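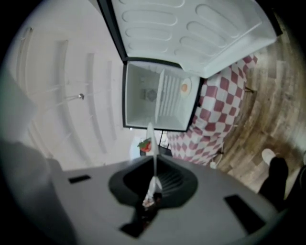 The little white fridge with its door wide open, next to the checkered tablecloth.

I'd been told the owner of Potetness could talk about small refrigerators for an hour without stopping for breath. It was closer to 2, and I loved every minute!

Potetness is one room above a hardware store, and it's where she sets up tiny kitchens for people moving into their first place. She started in May with a single shelf and a borrowed table. Now she has 16 regulars who drop in just to ask where the butter should go.

"People buy the fridge last," she told me, pulling out a chair. "They pick the curtains, they pick the mugs, and then they squeeze in whatever fits. I do it the other way around."

We got onto doors pretty quickly (everybody does, she says). A small fridge needs room to swing all the way open, and she has moved more than one table to get it.

"If you can't open it wide, you can't clean those ridges in the door," she said. "And you will spill something in there. I give you a week."

What about the rack? I keep mine crammed, and I admitted it. She laughed at me for quite a while.

"One plate, on its own, where you can see it - that's dinner. Stack three things on top and you've forgotten the bottom one by morning."

The red-and-white checks are her one weakness. Her grandmother had a cloth like that, and she has bought three of them so far.

"My sister says it looks like a pizza place," she said. "Fine. I like pizza places."

She's working on a kitchen with no oven next, and she already has opinions on the kettle.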